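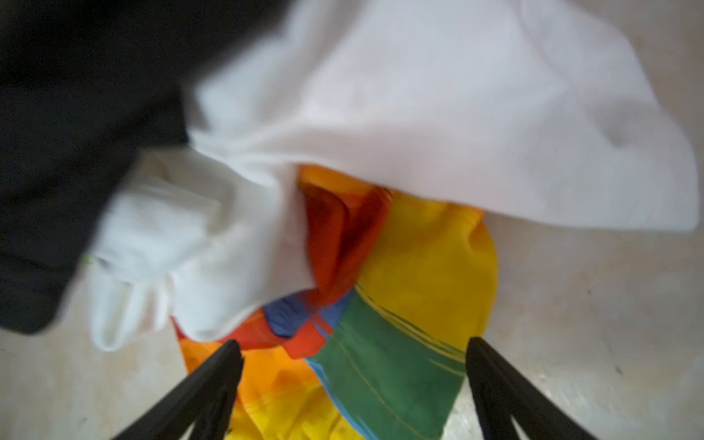

February 2022

Walked the lower lane before breakfast, as far as the ford and back. Rain overnight and the stream up to the second stone. I wanted another look at the new planting before I say anything unkind about it at Maëlle's, and I'm afraid the look didn't help.

They have put the trees in the wet meadow. I had hoped the plan on the parish noticeboard was wrong, or that someone had held it upside down, but no, there are the tubes, marching in straight rows from the gate to the alders. 4,000 of them, the leaflet says. Oak, hornbeam, wild cherry, a bit of hazel. I have no quarrel with any of those trees. I have a quarrel with putting them where the snipe feed.

The leaflet is a lovely thing. Thick paper, a drawing of a hedgehog. It says the field was "of low ecological value" before the work. I'd like to know who looked, and in what month. If you visited in January you would have seen brown rushes and puddles and I suppose you might have thought nothing lived there. In June it was ragged robin from one side to the other, and marsh orchids along the ditch, and so many small moths coming up round your knees that the dog used to snap at them. I have notebooks going back years that say so. I offered them to Torquil Ritchie when he came round the first time and he said they'd be "really valuable" and didn't take them.

The money comes through an outfit called Pretar, which sells carbon to companies that want to feel better, and the survey was done by Clamex, who I believe came for 2 hours. I may be unfair. Perhaps they were very quick and very good. Their species list for the meadow runs to less than half a page and has a bird on it that I have never seen within ten miles of here. It doesn't have snipe.

Put up three birds this morning, all from the far corner where the ground is too soft even for tubes. Same as last week. A heron on the bend. Fieldfares in the top hedge, what's left of it, and they've nearly finished the haws. Lesser celandine out by the culvert, two flowers, very shut.

Torquil rang after lunch. He is a pleasant man and I think he believes all of it, which makes him harder to argue with. He told me the scheme would lock up 374 tonnes. I asked him over how long, and he said he would have to check. I asked what happens to the carbon that's already in the peat once the ditches are dug out to keep the saplings' feet dry, and there was a pause, and he said drainage would be "light touch". A ditch is a ditch. Water goes down it. He also said there would be a wildlife corner. I said it was all a wildlife corner until November.

I don't want to turn into one of those people who is against everything. I was all for the pond at the school, and for leaving the churchyard long, and I was right about the churchyard. And I like trees! There's a bare slope above Gedo's that has been crying out for a wood as long as I've lived here, dry and thin and grazed to nothing, and I told them so in writing. Too steep for the planting machine, apparently. So the meadow gets it, because the meadow is flat.

Maëlle Lachance thinks half of them will drown by themselves and we should save our breath. She may be right about the drowning. What she forgets is that they get paid to replace the dead ones for five years, so each winter there'll be more boots and more tubes and probably a deeper ditch. She did say she'd come and count snipe with me at dusk if I lend her the decent torch. Need batteries.

Wrote to the council again this evening and cut out the rude paragraph. Asked for the full survey, with dates, and for a summer visit before any more digging. I don't expect much. The last letter got a reply thanking me for my interest in tree planting.

Wind going round to the north. Brought the primulas in.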